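Stilville Picture Hanging Kit, Small Room Edition

Everything you need to put a picture on a wall, minus the picture, the wall and the patience. The Stilville kit comes in a flat tin with hooks, pins, a coil of wire and a level that is brutally frank about your eyesight.

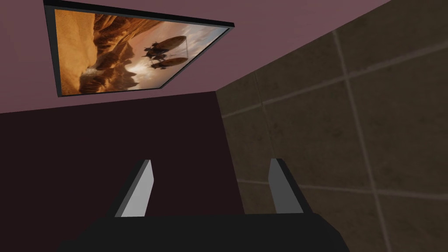
The hooks come in three sizes, and most people reach for the biggest one out of nerves. Please don't. A thin black frame like the one on the mauve wall, desert canyons and flying ships included, calls for the middle size and a light tap. Save the big hook for your aunt's mirror.

Wire is the braided Jaltska type, 400 cm to a coil. It cuts with ordinary pliers and will stab you with the loose end if you get cocky.

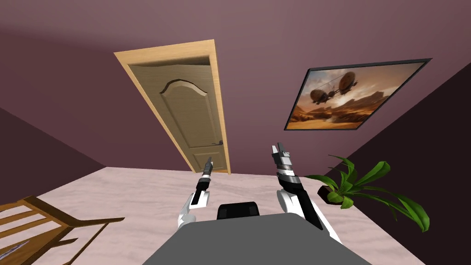
It also kinks, so unroll it slowly and tie it off before you trim. Pins are hardened steel and go in at an angle. If one bends, you have found a stud, a pipe or an opinionated brick. Stop and move over a little. 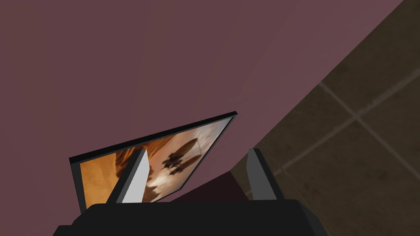

Bare mauve wall and brown tile floor.

Details
Finish: Zosten brass or Văduva black
Pins: 70 per tin
Tin weight: 800 g
Hammer: not included — use a real one, not a shoe
Returns: unopened tins only. We can't take back holes.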